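Teaching an Arm to Fill a Basket: Final Report, Evix Project Team
Robotics Elective, Clilleck Technical College

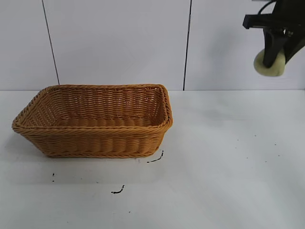

Figure 1. Work area with the woven basket on the table and the gripper, with its foam pad, at upper right.

1. What we set out to do

Our project was to get a robot arm to put soft household items into a basket without a person steering it. We named the system Evix. The class gave us one semester and access to the arm in the Lokach lab on Tuesday afternoons, plus any evening slot that was left open.

We picked a basket as the target on purpose. Most earlier student projects used a plastic bin with straight sides and a flat rim. A woven basket has rounded corners and a braided rim that sticks up a little higher in some spots than others. If the arm comes in too low, it catches the weave and drags the whole basket along the table.

2. Equipment

The arm and the black gripper belong to the college. The foam pad was our own addition. The bare fingertip pressed hard into cloth and sometimes pinched it against the table, so we tried several kinds of padding and kept a pale yellow-green foam. It is soft enough that a small error in height does no harm. The downside is that it wears, and we replaced it 4 times during the semester.

The table is white, and so is the paneled wall behind it. We left the table plain because our first vision program looked for anything darker than the background. That worked well for the basket and badly for everything else. Small marks on the tabletop were picked up as objects, and the arm made a few trips to collect them. We wiped down what we could and then set a minimum object size in the code, which fixed it.

3. Method

We collected 50 demonstrations by driving the arm by hand with a controller. Each one began with an empty basket and one item on the open side of the table. The driver picked up the item, lifted it above rim height, moved it across, and let go. Two of us traded off driving so the data would not all have the same habits in it.

The demonstrations were used to train a small model with the Thongsuk toolkit, which the lab already had installed. We trained for 1000 steps. A longer run gave jerky motion near the rim, and we did not have time to find out why.

4. Results

With the basket in its usual place, the arm finished the task most of the time. Washcloths were the easiest. Socks were harder, mainly when they landed folded and there was not much for the pad to hold.

Moving the basket caused the most trouble. A small shift left or right was fine. When we turned the basket so its long side faced a different way, the arm often released too early and the item hung over the rim or fell beside it. Almost all of our demonstrations had the long side running left to right, so the model had hardly seen anything else.

Lighting also mattered more than we expected – runs after dark went better than runs in the afternoon, when the windows threw shadows on the table.

5. What we would change

Next time we would turn the basket between demonstrations from the first day. We would also log every pad change, as we can't say now which runs were done with a worn pad. The code and the driving notes are in the class folder for the next group. The spare foam is in the second drawer under the bench.

Filed under: Student Projects, Robotics, Semester Reports
Clilleck Technical College – Contact the Lab – Back to top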